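Visit report: Ultirov handling lab, open day
11 Jul 2018

Purpose of visit
Ultirov opened its handling lab to outside visitors for one day. I went to see how a mid-sized shop writes and enforces its own rules for small robot cells, as our site is drafting a procedure for the same sort of work. The notes cover what I saw on the floor and what was said at the afternoon session on good practice. Sales material has been left out.

Arrival and induction
Sign-in was at the loading side of the building. Visitors were split into two groups and given a single-page induction. It covered exits, trip hazards, where to stand, and who may touch a pendant (cell staff only, no exceptions for visiting engineers). The page carried a revision number and an owner's initials, and the same sheet was posted at the entry to each bay. Ours at home is four pages and I doubt many people get past the second.

Bay 1 - Zoëga test rig
Zoëga is the in-house name for a load rig used to check grippers before they are fitted. The rig runs 100 open-close cycles at a set force, then the fingers are checked by hand for play. A gripper that fails is tagged and goes to a locked shelf. The rule is that the person who tags it may not be the person who clears it. The log is on paper. I leafed through the current book and found the entries complete, though the column for finger type had been left to each person's own shorthand.

Bay 2 - bin picking
The second bay handles picking of mixed small items from open metal bins. The items change from run to run and are chosen to be awkward: shiny, clear, or hard to get hold of near a wall. The written standard for the bay, titled Karus, sets out how the work area is to be prepared. The main points, as I copied them:

Bins are clamped to the table before the arm is enabled. Tape or friction mat alone is not accepted.
Any mark used to locate a bin is to be on the table, outside the bin.
Cables on the arm are tied so that the loop clears the bin walls through the full range of wrist motion.
Pendants are kept off the work surface and out of the arm's reach.
The item list is fixed for the run. Adding an item means a new run number.
Scratches and wear on bin walls are left as they are, and the bin is replaced only when a wall is bent.

The last point drew questions. The reply was that vision settings tuned on clean metal did poorly on worn metal, and the bins in customer plants are worn. I found this fair, but would want a limit written down. "Bent" is open to argument.

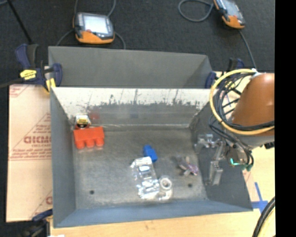 Bay 2: clamped bins, mixed items and the gripper at the right-hand side of the front bin.

Clamping was the part I had most interest in. Bar clamps are cheap and quick to move, and a bin can be swapped without tools. Their weak point is that the handles and bar take up space next to the bin, so the arm's path has to be planned around them. Karus treats each clamp as a fixed obstacle and asks for it to be entered in the cell model. I asked what happens when a clamp is moved by a small amount. The operator must re-enter its position and run the path once at reduced speed with a hand on the stop. There is no sensor check. Bay staff agreed this relies on habit.

Clear packaging was named as the hardest class of item. The bay's rule is that a failed pick is logged with a cause code, and "unknown" is a permitted code. Over the last quarter they logged 537 failed picks, of which 279 were put down to clear or reflective items. The count for "unknown" was not given.

Afternoon session - Grullness
Grullness is a shared checklist that Ultirov and several smaller firms use for cell sign-off. It sits beside the formal risk assessment and does not replace it. The draft shown had 2 parts, one for the machine and one for the work area. Most of the debate was on the second part, mainly on whether floor cables should be covered in a cell with no foot traffic. The room was split - the draft now says "covered or routed" and leaves the choice to the site.

There was also a request to add pendant storage. At present the checklist asks only that the stop button can be reached. Several people wanted a fixed hook or cradle for each pendant. This was noted for the next draft.

Points to take up at our site
Cut the induction to one page and give it an owner.
Separate tagging and clearing of failed grippers.
Enter clamps in the cell model as obstacles, with a slow run after any move.
Allow "unknown" as a cause code, but report its count.
Ask for the Grullness draft once the pendant item has been added.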